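Ticket: right gripper loses hold on cloth, wrist cable suspected
Unit: Kerkik two-arm, porch cell
Opened by: Kanchan Kashyap
Assigned: Jarrah Harawira
Status: open (was closed, reopened by assignee)
Month: June

Kanchan's original report

Right gripper faults out during the laundry task. Fault text is "grip position not reached." Happens on the top layer, mostly when the arm is reaching over the basket. Left arm has not done it. I restarted the controller and it ran clean until after lunch. Diltier support says to recalibrate the gripper and update the firmware.

Jarrah, first entry

I have read the Diltier reply and I don't buy it. Recalibrating is what they told us for the last fault too, and that one was a loose collar. Before anyone touches firmware I want to know whether the fault follows the arm pose or the load. Nothing in the log so far tells those two apart.

Left everything where Kanchan had it, stool and basket included, and started with the right arm laid over the white cloth on top.
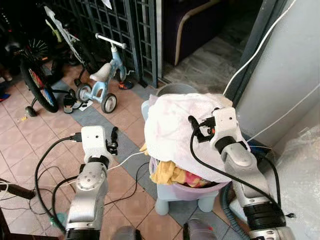
Fault log from the controller for the morning: 12 entries, all on the right gripper, same text every time. The timestamps bunch up. There are long clean stretches and then three or four faults close together. A bad calibration ought to be bad all day, so I'm parking that idea until somebody shows me otherwise.

Jarrah, checks done so far

1. Power and comms at the base. Connector seated, lock ring tight. Reseated it anyway. No change, and I didn't expect one.

2. Finger screws. Snug. Marked them with paint pen so we can stop arguing about whether they move.

3. Gripper on a bench load. Took the cloth out of it completely and closed on a foam block, arm parked low, 300 cycles. No faults. Kanchan's view is that this proves the gripper is fine. I think it proves the gripper is fine with the arm parked low, and we never had a complaint about that.

4. Same arm, reach pose, fingers pushed into the cloth at the top right of the pile. Checked how the black cable hangs off the wrist housing before running anything. Slack looked generous to me, but slack at rest says very little about what the cable does with the wrist turned over. 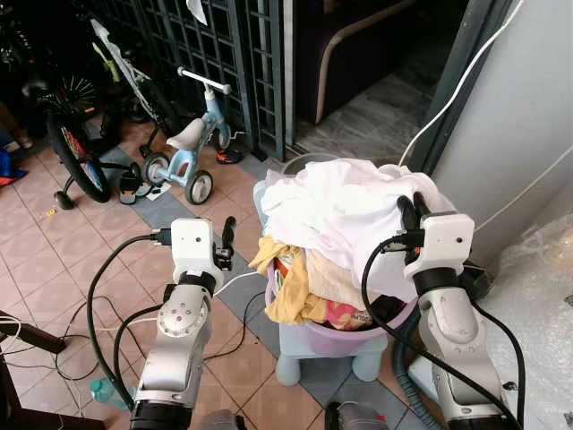
5. Reach pose, close on cloth, 19 cycles. Stopped there because it had faulted four times and I had what I needed. All four came with the wrist rolled outward. None with it rolled in.

Alby Kereama, comment

Could still be the cloth. Soft stuff bunches and the fingers stop short of where the controller thinks they should. The Tawhiri unit did exactly this with towels and we only had to widen the position tolerance.

Jarrah, reply

Widening the tolerance makes the message go away, I'll give you that. I remember the Tawhiri one, and I also remember it dropping towels for a month with a clean log.

Your point about bunching is fair enough to test, though. I watched the wrist view while closing on a thick fold and on a single layer, wrist rolled in both times. On the fold the tips come together with the cloth gathered between them.

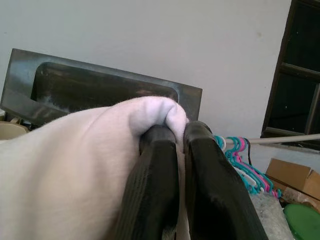

Thick fold: no fault. Single layer: no fault. Rolled the wrist out and repeated with the single layer, which should be the easy case, and got a fault on the second try. So thickness isn't driving it, at least not over the range I tried. I'd be happier with more runs before I'd put my name to that.

Also tried wiggling the cable by hand at the housing with the wrist held still. One dropout in the motor current trace, maybe 50 ms wide by eye. Could not get it to repeat. Make of that what you like. I don't count one blip as a finding.

6. Cable swap. Brodie Paewai found a spare wrist cable from the Rerach order. Label has the right part number, though the strain relief boot looks shorter than the original to me. Plan is to fit it to the right arm, put the suspect cable on the left, and see which side complains.

7. Before the swap, one more baseline with the original cable, this time with the gripper against the upper left of the bag so the cable loops across the front of the basin. Left gripper kept open and out of the way.

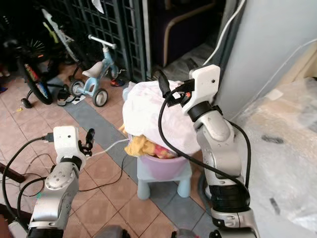 Still to do

Swap the cables as in step 6. Same reach pose, wrist out, about 1000 cycles per side or until it faults, whichever comes first.

Keep the position tolerance at the factory value. Régis Vidal has the settings password and has agreed not to hand it out until the swap is finished.

No firmware update. If we do that and the cable together we'll never know which one did it, and I'll be back on this ticket in two weeks.

Kanchan to send Diltier the fault times with the wrist angle next to each one. Ask them plainly what a calibration error would have to look like to show up at one roll angle only. If they answer that properly I'll run their procedure.

Do not close this on a clean morning. It was closed on a clean morning last time.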